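Student project report, Sabina Sivakumar
Workshop course, February

## 1. What the project was about

My project was a small watering and cleaning corner for the shared room at Altach. People kept leaving spray bottles and cups on the windowsill, and I wanted to give them a fixed place on one table. The total cost was 50 euros, out of a class budget of 118.

## 2. The corner

The table has a reddish wood-grain top and stands where two white brick-pattern walls meet. I put a light plywood shelf unit at an angle in front of the corner – it was easier to reach that way than flat against the wall. Two of the spray bottles stand on the table. The cup is pale yellow plastic with an orange base inside.

The cup, then the table with the yellow and the blue spray bottle:
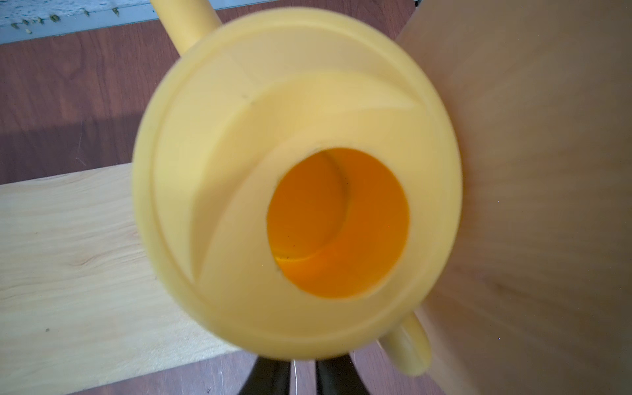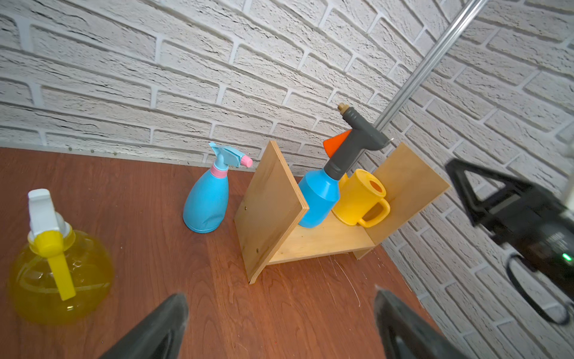
## 3. Problems

- My first shelf was 17 cm deep and tipped forward when loaded.
- The blue bottle has a dent low on its side. I kept it in use.
- I had planned labels but ran out of time.

## 4. Next steps

Add the labels and a tray for drips. Silteo has one in the right size, and I will ask if the class can order it.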